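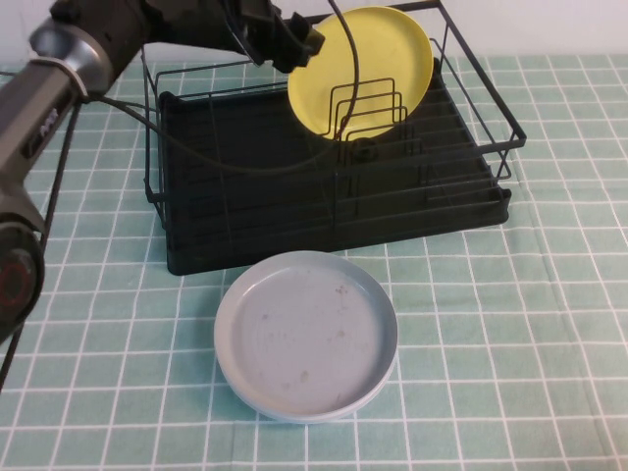 4. Wire racks and tiled counters in the home kitchen

4.1 Where the plates stand

The Plundudcombe study looked at how people in small kitchens use the space next to the sink. Survey forms were returned by 186 households in September. Each household was asked where plates go after washing, how long they stay there, and what else shares the space. The answers on plates were the most even of the whole survey. In most homes the plates stand on edge in a wire rack, held between dividers, and they stay there until the next meal or until the rack is needed for something else.

A divider rack does two jobs at once. It keeps the faces of the plates apart so that air can pass between them, and it holds each plate upright in a narrow strip of counter. Households that owned racks with close dividers reported fewer plates leaning on one another. They also reported more trouble with deep plates and bowls, whose curved sides take up two slots or do not fit at all. Several forms noted that the last slots at either end were used for lids and cutting boards and were seldom free for plates.

Plate shape mattered more than plate material. A plate with a low rim drops between the dividers and rests on the lower wires without further care. A plate with a wide, steep rim tends to tip forward, and it is usually turned so that its back faces the nearest wall. Respondents described this turning as a habit and could rarely say when they had learned it.

4.2 The surface beside the rack

The counter around the rack was described in less detail, although it takes much of the overflow. Containers, pan lids and mixing bowls are put down there when the rack is full or when they are too large for it. On a smooth counter such items can be pushed aside with one hand. On tile the grout lines interrupt the movement, and a light plastic container may catch at a line and turn. Households with tiled counters were more likely to lift an item and set it down again than to slide it. 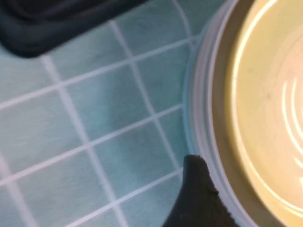 By the Partington Kitchen Surfaces Group
Drostmont Institute for Household Studies

Figure 3. Round plastic container next to square tiles in a pale turquoise, with white grout.

The tile type shown in Figure 3 is close to the one most often named on the survey forms: small, square, and set with grout in a lighter color. Respondents gave two views of it. Some valued the pattern as a guide for placing things in rows. Others found that white grout drew the eye to every mark and that the lines needed a brush where the tile itself needed only a cloth. Streaked or mottled glazes were said to hide water spots better than plain ones, and this view was held by owners of both kinds.

Round containers present a problem of their own on such a counter. They leave unused corners beside the rack and beside any tray or mat, and these corners collect small objects. Square containers pack more closely but were reported to trap water along their flat sides when left standing on tile. Where a household owned both, the round ones were as a rule washed and put away first.

4.3 Counter length and the order of work

The clear length of counter beside the rack was measured in a smaller group of homes in the Buridetti housing block. Where the clear length was 400 mm or more, dishes were usually washed in one run and left to dry together. Where it was less, the washing was broken into stages, with the plates placed first and the containers held back in the sink. Moving the rack by up to 200 mm toward the wall was enough in some kitchens to change this order.

These measurements were taken with the rack in its everyday position and with the counter as the household had left it. Racks stored in a cupboard between uses were left out of the comparison and are treated separately in Section 5, together with racks that hang above the sink.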